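Thread: Blanking out cameras during training -- worth it?
Board: Manipulation / Learning from demos
Started September 2021

pinchpoint_joe

Okay, I've been promising this write-up to a couple of you since the summer, so let me just dump it. We've been training a pick-and-place policy (ours is called Flika, please don't ask) on a toy kitchen tabletop with one wrist camera and two more looking at the table from higher up. The thing I wanted to know is whether it helps to randomly black out one of the three views during training, so the policy can't get lazy and lean on a single camera. Wrist view first, then the two from above.

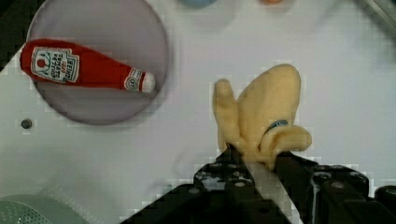
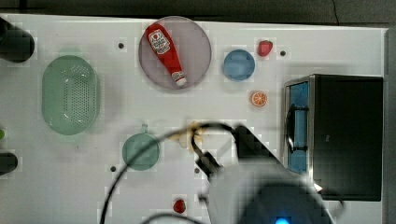
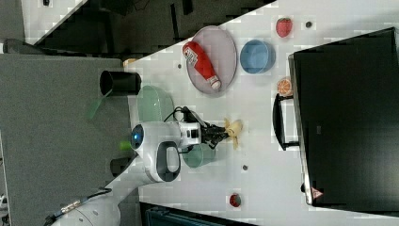
What I did

Task is "put the banana in the blue dish." I recorded 145 teleop demos and kept 99 of them after throwing out the ones where I fumbled the grasp or stopped to think. Then I trained two policies on the same 99. One sees all three views, every step, always. The other gets one view replaced with black on a random third of the steps, and which view goes dark is also random. Same network, same learning rate, same number of updates.

What I got

I ran 90 trials per policy, and in every trial one camera was dark the whole way through, split evenly between the three. The policy trained with blanking got 65 of the 90. The plain one got 31. With all cameras on they're basically tied, which surprised me more than the big gap did.

Happy to share configs. Tell me what I did wrong.

marrow_and_gears

Cool result! I'll bite on the tie, though. If blanking doesn't hurt you with everything switched on, I'd expect that to mean the plain policy was already sloppy about which view it used, or that your task is too easy to tell them apart. One object, one target. What happens if you ask for the strawberry?

pinchpoint_joe

Fair. I haven't done the strawberry. The rest of the stuff on the table is distractors for this round, and they got shuffled between demos but I never asked for any of them. The ketchup bottle was supposed to be a pick target too and then I ran out of weekend.

oddservo

Your second and third pictures kind of make the argument for you. In the second one the banana is nearly all hidden by the gripper, you just get yellow edges. In the third you can see the thing right there between the fingers. So if the third view goes dark and the wrist does too, you're stuck, but you never test that, right? You only ever drop one.

I'd be way more interested in the two-dark case. One dark camera out of three with that much overlap isn't much of a stress test.

pinchpoint_joe

Right, only one at a time. I started with two dark and the plain policy just wandered off over the table, so I stopped that because I didn't feel like babysitting the e-stop all night. Should probably have written it down anyway.

Arif Chong

I was on the Mirnivley project where we tried nearly the same thing, and I have to disagree with the setup a bit. Black is a terrible thing to replace a view with. It's a constant. The encoder learns "all zeros means ignore me" within the first hour, and then at test time you hand it all zeros again. Of course it does well! You trained it on exactly the failure you tested.

A real camera problem looks like a frozen frame, or a lagging one, or somebody bumping the mount and now everything's rotated five degrees. We swapped in a stale frame from a couple seconds earlier in place of black and the benefit shrank a lot. It didn't go away. I'd call it a small plus.

Not trying to rain on it. I just don't think "robust to camera loss" is the right title for what you measured. "Robust to black frames" maybe.

pinchpoint_joe

Ouch, but okay. That's a good point and I don't have a comeback for it. Stale frames are easy to add to the loader, I'll put them in this coming week.

Did you guys see any difference between the wrist going stale and the others? I'd guess the wrist is brutal. When the hand has moved and the picture hasn't, everything about where the fingers are is wrong.

Arif Chong

Wrist was by far the worst, yes. An outside view that's two seconds old is still mostly true, the dishes haven't gone anywhere. The wrist view that's two seconds old is a lie about everything. We ended up feeding in the age of each frame as an extra number and that helped more than any of the dropping did.

lintroller

Can I back up to the 145 down to 99? That's a lot of demos gone. Who decided what counts as a fumble? If you did, and you also knew what you were testing, I'd want to see the result with everything left in. My experience with messy demos is that they're where the policy learns to recover. You cut out the regrasps and then you're surprised that it can't regrasp with a camera off.

(We use the Dovholm recorder and it logs every gripper open/close, so at least we can filter on that and keep our feelings out of it.)

pinchpoint_joe

I decided, by scrubbing through them with a coffee. So guilty. In my defense both policies got the same 99, so whatever bias I put in went to both of them. But I hear you on recoveries. I still have all the raw files, nothing's deleted.

oddservo

Same data to both doesn't get you off the hook if the filter interacts with the treatment. Say blanking mainly helps when the data is clean and narrow. Then you picked the one dataset where it shines.

lintroller

^ this, said better than I did.

marrow_and_gears

I think you two are being a little hard on him. Everybody prunes. The Insaurralde folks here on the board prune down to almost nothing and we all read their stuff and nod. What I care about is whether 31 to 65 is big enough to survive a second seed, and my gut says it is. That isn't a two-percent thing you could lose in the noise.

Joe, how many seeds?

pinchpoint_joe

One.

I know. I know! One GPU, and it's shared.

marrow_and_gears

Okay I take back my gut.

oddservo

Ha. Run three, please. Training variance on these small imitation setups is nuts. I've had the same config give me a perfectly decent policy and then one that parks over the table and vibrates.

tabbycatkin

Lurker here, newer to this than the rest of you. Question about the success split -- you said one dark camera, evenly divided, so thirty trials each. Was the 65 spread evenly too? I'd think if it's all coming from one camera being dark that changes the story.

Also does the cable matter? It's draped in a big loop over the table in the second picture and I'd be worried the policy learns to read the arm pose off the cable. Mine did something like that with a shadow once and it took me two weeks to figure out.

pinchpoint_joe

Good one, and no, it's lopsided. For the blanking policy: 27 with the second view dark, 24 with the third dark, 14 with the wrist dark. For the plain policy it was 16, 11 and four. So wrist is where everybody suffers, and the blanking one suffers less but it's still under half.

The cable thing is going to keep me up. It does move with the arm and it's in plain sight from above. I could tape it down along the arm and rerun a few, and if the numbers drop with the tape on then you were right and I owe you a beer.

Arif Chong

14 out of thirty with no wrist is honestly the number I'd lead with. Everything else in your table could be the black-frame trick. That one it has to find the grasp from outside views, and one of them is half blocked at the moment of contact.

pinchpoint_joe

Huh. You're arguing my side now.

Arif Chong

I'm arguing for the stale frames still. But yeah, that number's interesting.

lintroller

Please also log where it fails. Missed grasp and dropped on the way over are two different problems, and the wrist camera should only matter much for the first. If it's losing bananas halfway to the dish with the wrist dark, something else is going on.

pinchpoint_joe

I've got video of all of the trials so I can label that after the fact. I'll have someone else do the labeling this time.

Plan, so I can be held to it. Three seeds for each policy. All 145 demos as a second dataset next to the 99. Stale frames as a third training condition, tested against both black and stale. Cable taped. Strawberry if there's time. The arm's mine for the first half of October and then it goes back to the grasping people, so whatever's done by then is what you get.

marrow_and_gears

Do the strawberry before the cable, I'm begging you.

tabbycatkin

Cable first! There's a beer on it.

pinchpoint_joe

Cable first, sorry Marrow. It's ten minutes and a roll of tape. Configs are in the usual folder, the one named blank_third is the one you want, and ignore the readme, it's for an older version of the loader.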